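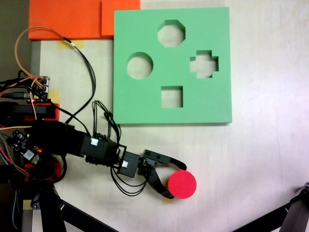
The black test arm with its two-finger gripper at the red disc, next to the green shape-sorter board.

Brasitz workshop pits two grippers against a foam puzzle

February 4, 2025

A toddler's puzzle makes a surprisingly tough exam for a robot. The robotics bench at the Brasitz workshop has finished its first big round of gripper trials, and the task was as plain as they come: pick up a foam shape, carry it to the board, drop it in the matching hole. Two sets of fingers went head to head on the same small arm, and the results are a lot of fun to read through.

The board has four openings (a circle, a square, an octagon and a plus-shaped cross) and the arm is built up from stacked servo modules, the sort of thing a patient person can put together over a few evenings. Each gripper got 500 tries, spread evenly over the four shapes. The first one, called the Keane, has curved fingers that wrap around a part from both sides. The second, the Nusto, has flat parallel pads that close straight in, like a pair of pliers.

The curved fingers ran away with the disc. A round part slides to the middle of the Keane's grip as it closes, so the arm can be a little off when it comes down and still lift the piece in the right spot. The flat pads often caught the disc off center, and then it landed on the rim of the hole and stayed there.

On the cross it was a different story! The flat pads took hold of two opposite arms of the shape and kept it square all the way to the board. The curved fingers tended to twist it as they closed, and even a small twist is enough to keep a cross from dropping in. Over the whole round the Keane missed 166 times, with crosses making up the biggest share by far. The octagon came out close to even, and both grippers did well with the square once the closing speed was turned down.

That closing speed turned out to matter more than anyone on the bench had guessed. Foam is light and it squishes, so a fast grip can shove the piece across the table before the second finger arrives. Slowing the fingers by 20 percent cleared up most of those early fumbles, for both designs, and added hardly any time to a run.

The team also compared two controller boards. There was no clear winner there. One gave smoother motion at the wrist, while the other was quicker to recover after a dropped command. Swapping between them took around 11 minutes, most of it spent on plugging the wires back in and checking that every joint still turned the right way.

The full logs, including the failed runs, are being shared with the Trurkisley makers' group, which plans to repeat the test on its own arm. Anyone who has tried to get a cheap gripper to behave will find plenty in there, especially the notes on finger angle.

A second round is set for April. It will use a new pair of fingers that are curved at the tips and flat farther in, to see if one gripper can handle both the disc and the cross. The foam pieces will also start at random angles next time, which should make things a good deal harder for the arm and even more interesting to watch.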